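Haslinger Trio Sets August Release for Second Album

The Haslinger Trio will release its second album, Tritcombe, in August on the independent label Plelard. The record has 12 tracks, nine of them written by pianist Gebhard Strebel. Two are by singer Mirjam Ammann, and the last is a traditional hymn the group has been using to close its concerts.

The trio is named for the street where its members first rehearsed, in a room above a piano repair shop. Strebel and Ammann have played together since music school. The third member is bassist Jaleven, who performs under one name and joined shortly before the first album was made.

That first album, Side Door, was sold mostly at concerts and by mail. Plelard pressed 961 copies on vinyl and did not reprint it. The label says the new album will get a larger run, with CD and download editions on the same day, and that Side Door will go back on sale as a download later in the year.

Tritcombe was recorded in 3 sessions at a former grain exchange that is now used for chamber music. The musicians played in one room without headphones. Strebel used the house piano, a concert grand with a heavy action that he said took him most of the first session to get used to.

"I play lightly, and that piano wants you to lean on it," Strebel said. "By the evening I had stopped fighting it. The slow pieces came out slower than I wrote them, and we kept them that way."

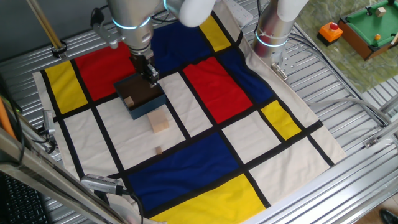 ZURICH, August -- Ammann said the words for her two songs were written on trains between concerts. One of them, "Lost Property," has been part of the live set for more than a year. The other, "Half a Lemon," was finished the night before it was recorded, and the album uses the second take.

She sings on seven of the 12 tracks. On two of those she has no words at all and doubles the bass line an octave or more above it. The remaining five are instrumentals for piano and bass, including the title piece, which runs just under nine minutes and is the longest thing the group has recorded.

"People ask if it's a singer's record or a piano record," Ammann said. "I sit out when there's nothing for me to do. On stage I go and sit at the side and listen, and I like that part of the night."

Jaleven plays upright bass throughout, mostly without amplification. He also arranged the closing hymn, moving the melody to the bowed bass for the first verse and leaving the piano out until the third. The group tried a version with a guest trumpet player but decided against it.

There is no drummer on the album. Strebel said the subject came up before both records and that the group had played a few concerts with a percussionist last winter. Two of the pieces from those concerts are on Tritcombe, rewritten for the trio, with the left hand of the piano carrying most of what the drums had played.

Mixing was done at the label's own studio over several weeks. Plelard said very little was edited. One track, "Ferry Office," joins the opening of one take to the end of another, and a long bass introduction to "Salt Road" was shortened so the first side would fit on the LP.

The label paid for the recording in part through advance orders. It had taken 3,837 of them across all formats by the time the album went to the pressing plant. Those buyers will receive a booklet with the printed lyrics and the lead sheets for four of the pieces -- "Salt Road," "Ferry Office," "Lost Property" and the title track.

The group will play the album in full at a release concert in the hall where it was made, beginning at 8 p.m. Doors open an hour earlier, and seating is not reserved. A shorter program in the afternoon is meant for families, with tickets sold at the door only.

A tour of small halls and clubs follows in the fall. The trio will travel without its own sound engineer for most of the dates, and Strebel said the order of the pieces will change from night to night depending on the piano. "Salt Road" will be available to stream before the album comes out.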